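Home | Tickets | Kitchen & Breakroom | Closed | Search

Ticket 1031 – plates won't stand in gray dish rack, scraps ending up in sink

Opened by Valeriano Marín, July
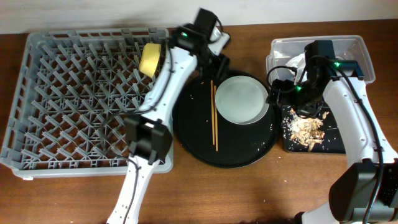
Last updated: Saturday, 4:20 PM – status: waiting on part

Site: Pramcombe, room 301
Reported item: dish rack, light gray plastic, big one
Also affected: sink drain, clear bin for scraps

Problem as reported
Small plates slide flat in the rack. Dinner plates OK-ish. Bowls tip onto their side and hold water. Second complaint on same ticket (should be its own ticket but fine) – food going down the drain after lunch, slow drain again.

Setup on the table right now: rack on the left, round black tray in the middle with the white bowl and chopsticks, clear bin with the small black plate next to it. Scraps still on the plate. Rack empty.

9:10 AM
Checked rack for broken prongs. Ran a hand over the whole grid, none snapped, none bent that I can feel. So not damage. Prongs are angled, and I think people are loading from the wrong side, plate leans against the angle and slides.

9:25
Tried black plate from the cupboard (same kind as the one with the scraps). Loaded facing the wall – slid down flat, same as reported. Turned it around, stayed up. Pushed the rack a little, still up. Did it 5 times to be sure.

9:40
Dinner plate, both directions. Stands either way but leans a lot facing the wall. So direction is most of it.

9:55
Bowl. No good in either direction. Too shallow for the gap, rolls over onto its rim. Tried upside down across the ribs – fine, drains, but takes the space of a few plates. Leaving it that way for now. If anybody has a better idea write it here.

10:15
Chopsticks. Not in the original report but they drop straight through the grid and roll under the rack. Found a pair under there last week. Need a cutlery cup that hooks on the raised rim. Cerkby sells one, the Arroyo shop has it on order, no date yet. Until then chopsticks stay on the tray and get dried by hand.

10:30
Also no drip pan under the rack, water goes right onto the wood. Wiped underneath, there's a faint ring at one corner, doesn't feel raised. Put a folded towel under. Temporary!! Towel needs changing daily or it's worse than nothing.

11:05
Drain. Pulled the strainer, mostly rice and onion skin. Cleared it, ran hot water 20 seconds, drains at normal speed. Not a plumbing problem, closing that half.

Cause of the drain half: plates getting rinsed before they get scraped. Order should be

1. scrape plate into the clear bin
2. rinse
3. wash
4. rack, front of plate facing the room, bowls upside down at the end
5. bin emptied before going home

Wrote it on a card, taped it over the sink.

1:50 PM
Lunch check. Two dinner plates in backwards, turned them. Bowls good. Strainer almost clean, couple of grains. Someone put a mug on the prongs, it was wobbling, moved it to the shelf.

2:30
Question came in from Tritlow side, can they just get a new rack. Not from this ticket. Rack isn't faulty, and the smaller ones don't take the dinner plates. If they want a seperate one for bowls open a new request, I'll back it.

4:20
Status
– plates: fixed by loading direction, keep an eye on it
– bowls: workaround, upside down
– chopsticks: waiting on cup from Arroyo
– drip pan: not ordered, measure rack first (I keep forgeting the tape measure)
– drain: closed

Leaving ticket open for the cup. Will check the towel and the strainer again next time I'm on site. Please don't close it just because the plates are OK, last time that happened the whole thing got reported again from zero.

V. Marín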